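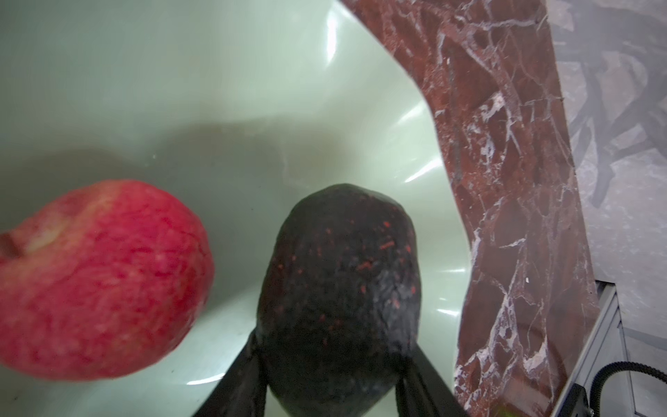
Discombe Student Robotics Club
Pre-run safety checklist, two-arm fruit task
Inspected by: Vaida Mockus
For: Kamlesh Garg (club supervisor), Rania Salameh and Hussam Hakim (student leads)
Date: 29 March 2022

Marks used: OK, FIX (before the next powered run), WATCH (run allowed, look again), NOT SHOWN (I was told about it but didn't see it).

1. Emergency stop within reach of the operator
OK. Pressed it twice, both arms went limp. Rania says they test it every session. The log has no entries for it, so from now on please write it down.

2. Mounting bolts on both arm bases
OK on the left. WATCH on the right. I could get a bit of turn on one bolt with my fingers. Hussam thinks it was always like that. That doesn't make me feel any better about it.

3. Frame and rails
OK. Square, no sharp ends where hands go.

4. Cables clear of the moving joints
FIX. The cable loop on the right arm stands up high when the elbow bends and I don't trust it. The team's answer is that it has never snagged. Shorten it or clip it, then move the arm through its full reach by hand with the power off and have a second person watch the loop.

5. Exposed electronics
FIX. There are small bare circuit boards down by the bases, with thin wires running from them. This is a task with fruit in it. Fruit leaks. Cover the boards. A cut-up lunch container would do.

6. Wrist cameras secure
OK. Wiggled both. The clips held.

7. Gripper force limit
NOT SHOWN. The sheet in the binder says the limit is set to 9, with no unit beside it. Nine what? Rania Salameh believes it's a percentage, Hussam believes it's newtons. Somebody needs to find out before a visitor is allowed to put a hand anywhere near it.
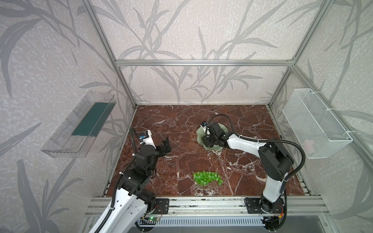
8. Breakable items in the work area
FIX. I asked why the dish has to be glass and was told the colour helps the software find it. Maybe so. I'd like to see the same test done with a plastic one before I accept that. A glass dish on a marble top, with a gripper taking hold of it, is asking for a dustpan. Until then: safety glasses for everyone at the table, and a brush and pan kept in the room.

9. Loose food
WATCH. Grapes roll. Any that end up on the floor get picked up right away, with the arms stopped. No eating anything that has been in the work area. I was assured this doesn't happen. I have met students.

10. Things hung or fixed on the side walls
WATCH. The wire basket is held up with cable ties. Fine for light stuff. If the plan is to start putting fruit in it, use proper hooks. Same question for the clear shelf on the other side: what weight has it been tested with? No answer on the day.

11. Hands out while the arms are powered
FIX. The rule on the wall is good. The habit isn't. I saw a sleeve go over the front rail to straighten something while the left arm was still live. Call "stop", wait for the reply, then reach.

12. Run log
OK, with a grumble. The log claims 204 attempts with almost no failures. I asked what counts as a failure and got two different definitions. A drop is a failure. So is a nudge from a helpful human. Please go back and mark them that way, even if the number for the Skonari showcase looks worse.

13. First aid and contact numbers
OK. Kit is stocked. The contact list still has last year's supervisor on it.

Result: supervised runs may go ahead once items 4, 5, 8 and 11 are fixed. No demonstrations for visitors until item 7 has an answer in writing.

Reply from Hussam Hakim, student lead
Cable clipped, boards covered. Force limit question sent to Rania Hamdan, who did the original setup. We still think the glass is fine.

Reply from V. Mockus
Noted. Item 8 stays open.

We use cookies to remember your settings and to see how this site is used. By continuing to browse, you agree to our use of cookies. Accept | Manage preferences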